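The clamp, the pencil and the promise of the tidy workbench

Every April the catalogues tell us we could be making our own shelves, if only we owned the right clamp.

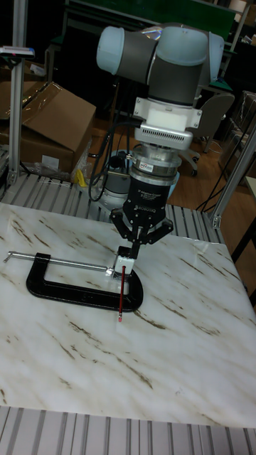
Nyaga wrote in to say that a C-clamp is the one tool worth paying for, and that cheap ones twist as soon as you lean on the handle. Perhaps. I have owned seven over the years, some dear and some from a bin by the till, and I could not tell you which was which with my eyes shut.

The design has hardly any secrets. There is a curved black body, a long threaded screw and a T-handle to turn it with. A glossy finish looks handsome on a marbled top, but gloss does not hold two bits of wood together. Plolon's catalogue devotes a whole paragraph to the coating on its largest model, and gives the width of the opening in small type at the foot of the page. I would sooner have that the other way round.

At Plusbridge, where the hardware shop runs evening classes above the paint aisle, beginners are sent home with a list that comes to nearly 200 pounds. Four clamps are on it. So is a special marking pencil, sold singly, in red. I sharpened one and drew a line with it, then drew another with the stub from the kitchen drawer. Both lines were straight enough to saw along.

What the list leaves out is scrap. Put a thin offcut under each jaw or you will press a neat round dent into your pine, whatever you spent. Tighten until the joint stops moving, wipe off the glue that squeezes out, and leave it overnight.

The dearest clamp in the shop was 80 pounds. I asked what it did that the others didn't, and was told it would last. My father's is still on a nail in the shed, rusty at the screw, and it closes perfectly well.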